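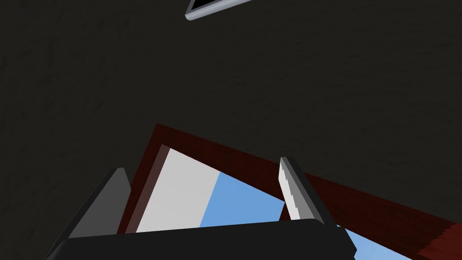 Wrist view from the simulator station, gripper open, dark red frame behind it.

stusau_dan
Went to the Nenberg open day. Three stations, and the simulator was the only one with a line. You drive the arm with a hand controller and watch the wrist view on a monitor. I got 8 minutes. Most visitors lost track of which way was up once the wrist rolled over.

Plonik
Same trouble when I tried it. Was there a second view?

stusau_dan
No, wrist only. Sebastián Tapia ran the demo and said a fixed view goes in by April. My complaint is depth. The shading is flat and there is very little texture to judge distance by. 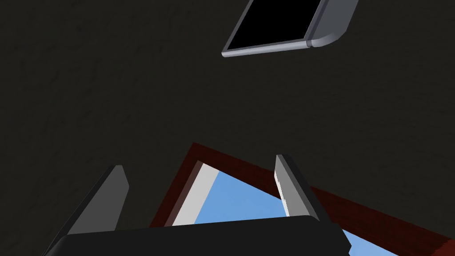

With the fingers pointed up at the ceiling I had the sky through the window and the silver-rimmed fixture to steer by, and that was enough to get level again. It took me 40 seconds.

k_selvanayagam
Disagree on depth. The fingers are always in view and you know how big they are. Use those. Better textures would just cost you update rate.

stusau_dan
Fingers help once you are close to something. At range they tell you nothing.

k_selvanayagam
Then back off and approach square. Six of us did it that way in the morning group and had no complaints.

Plonik
A horizon marker on the monitor would fix the roll problem – cheap to add, too. Did anyone ask?

stusau_dan
I did. Tapia wrote it down. He wants people to try without it first, which I think is wrong for an open day.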